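Hurkia puts two arms on the bottle bench and gives its staff their wrists back

Vulville, 30 March 2025

For immediate release

Hurkia, the Vulville firm that sorts and repacks small bottles for people who would prefer not to, has moved part of its bench work over to a pair of robot arms. The project is called Yimer. It was very nearly called something with "Smart" in it, but the staff were given a vote.

Yimer's job is easy to explain and dull to do. Pill bottles, vials and other small containers need to be picked up, stood the right way up and put where the next person wants them. Until now that has been done by hand, by a team of 39, in shifts that our own staff survey described as "fine" and, in one case, "long".

"I have turned a great many bottles the right way up," said Pichit Phuthong, who leads the bench team. "I was good at it. I don't expect to miss it. My daughter asked what I do at work now and I said I tell two arms they've done it wrong, and she said that sounded like my old job with her."
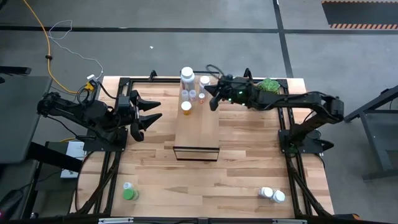 The arms were set up by Uleo, which also trained the first four members of the bench team to run them. Training takes 30 hours, spread over a fortnight, and covers starting up, stopping, stopping in a hurry, and what to do when a cap won't be gripped. Pichit's team asked for a longer section on that last one and got it.

No posts are being cut. We know that every press release of this kind says so, and we know what readers think when they get to that line. The agreement with staff is in writing, it runs for two years, and a copy is pinned up in the canteen next to the rota. People who move to the new bench keep their grade and their breaks. Those who would sooner carry on by hand may do so, and a few have said they will, with some force.

What does change is the day itself. Bench staff used to do the same reach from clocking on to going home. Under Yimer they will plan the runs, check the arms' work and deal with the bottles that don't suit a gripper. There is more walking and a lot more talking. There is also more paperwork, for which Hurkia has apologised.

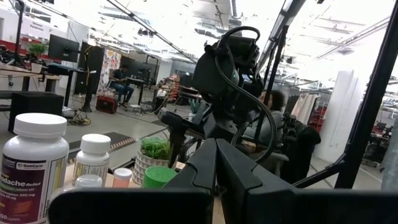 The Yimer arms close up, with a bottle of GenCare headache relief to the left.

Ott Raudsepp, operations manager at Hurkia, said the firm had tried to keep its promises small. "The arms are slower than Pichit. They were slower than me, and I was moved off the bench years ago for being slow. But they'll do the five hundredth bottle at the same speed as the first, and they don't have a bad shoulder. We've got quite a few bad shoulders here. Mine's one."

Mr Raudsepp added that the arms would not be given names, and was told that they already had been.

A second bench is planned for May if the first one behaves. Staff from other sections can put their names down for training with their shift lead. Local firms who would like to visit are welcome on weekday afternoons by arrangement, and should wear flat shoes.

Press contact: Ott Raudsepp, Hurkia, Vulville. Please ring before noon, as he is on the training course after that.

Ends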